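About Quintero Auto Parts

Quintero Auto Parts is an independent supplier of brake, suspension and steering parts for passenger cars and light trucks. Our main warehouse and shop counter are in Indale, and we have a second counter in Arkcombe. We sell to repair garages, small fleets and people who work on their own cars at home.

What we sell

Most of our stock is the kind of part that wears out on an ordinary car in ordinary use. That means brake pads, rotors, calipers, drums, wheel bearings, control arms, ball joints, tie rod ends, struts, shocks and sway bar links. We also keep the small hardware that goes with these jobs, such as clips, pins, bushings, copper washers and banjo bolts. A lot of suppliers leave the small hardware to someone else. We started keeping it on the shelf after too many customers had to come back a second time for a clip that cost less than the gas they used to get here.

We do not sell body panels, glass, tires or engine internals. We tried tires for a short time and did not have the room to store them properly. If you need any of these, the staff at either counter can give you the name of a shop in the area that carries them.

Kullier

Kullier is our own line of brake pads and rotors. We started it because the lowest-priced pads we were buying in were not consistent from one batch to the next, and the best ones cost more than many customers wanted to put into an older car. Kullier parts are meant to fit between the two. The line covers the front and rear axles of most compact and midsize sedans sold in the last two decades, along with a smaller number of crossovers and pickups.

There are two grades of pad. The standard grade is a semi-metallic pad for daily driving and light towing. The ceramic grade makes less dust and is quieter, and it is what we suggest for cars that are mostly driven in town. Both come with new hardware and a small packet of grease for the contact points. Rotors are sold in pairs and have a coating on the hat and the edges to slow down rust.

Kullier parts are sold only through our two counters and by phone order. We have been asked about selling them through other stores and may do it at some point, but there are no plans for it now.

How we got started

The business began as a brake repair garage with 3 service bays on the east side of Indale. Parts came in by delivery from out of the county, usually the next day and sometimes the day after that. A car would sit on the lift with its wheels off while we waited. To get around this, we began keeping the most common pads and rotors in a back room, and other garages started calling to ask if they could buy from us. Within a few years the back room was bringing in more money than the bays.

We closed the repair side and put the lifts up for sale. The old garage building was too small for a warehouse, so we moved to the current site off the county road, where there is a loading dock and enough parking for customers with trailers. The Arkcombe counter came later. It keeps the faster-moving parts on hand and gets the rest from Indale by van.

We no longer do repairs or installation at either place. People who remember the garage still ask, and we are glad they do, but the answer is no.

Orders and delivery

Trade accounts within 80 miles of Indale get free delivery on orders over $500. Smaller orders can go out on the same van for a flat charge, or can be picked up at the counter at no cost. The van makes a morning run and an afternoon run on weekdays. For the afternoon run, please call before noon.

If a part is not in stock, we will tell you when you order and give you a date. Most special orders come in within 48 hours. Some take longer, mainly parts for imported cars that were sold in small numbers — air suspension parts are the slowest. Special orders need to be paid for up front.

When you call, it helps to have the VIN in front of you. Model and year are often not enough, as the same car may have been built with two different rotor sizes in the same year. If you have the old part off the car, measure the rotor across the face or bring it in and we will measure it.

Returns and cores

Unused parts in the original box can be returned to either counter with a receipt. Electrical parts, such as ABS sensors and pad wear sensors, cannot be returned once the bag has been opened.

Calipers and steering racks carry a core charge. Bring back the old one, drained and in the box the new one came in, and the charge is refunded the same way you paid. The core does not have to be in working order, but it has to be complete. Cracked housings are not accepted by the rebuilder, so we cannot take them either.

Warranty claims on Kullier parts are handled here and do not go through an outside company. Bring the part and the receipt. We will look at it with you at the counter, and in most cases we can give you an answer before you leave.

Used fluids and scrap

The Indale site takes used brake fluid from customers in sealed containers. Please do not mix it with motor oil or coolant. Old rotors and drums can be left in the metal bin beside the loading dock at any time, and they go to a scrap yard for recycling. Pads should be bagged before you leave them. We do not take old shocks or struts that still hold a gas charge.

Working here

We hire for the counter, the warehouse and the delivery van. Experience in a garage or parts store is useful for counter work, and new counter staff spend their first weeks in the warehouse learning where things are. Van drivers need a clean license and should be able to lift a boxed pair of truck rotors without help. Openings are posted at both counters and we take applications in person. Our busiest season starts in November, so extra warehouse shifts are usually added before then.

Finding us

The Indale warehouse is on the county road north of town, past the feed store. Use the second entrance — the first one is for delivery trucks only. The Arkcombe counter is on the main street across from the post office, with parking behind the building. Both counters close for half an hour at midday when only one person is on shift, and a sign is put in the door.

Page last updated March 2023

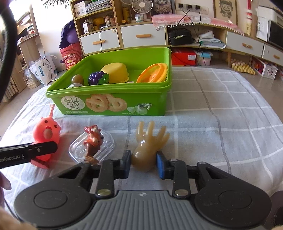

Amber hand toy held by a black gripper, and red toy bird with a second black gripper jaw pressing against it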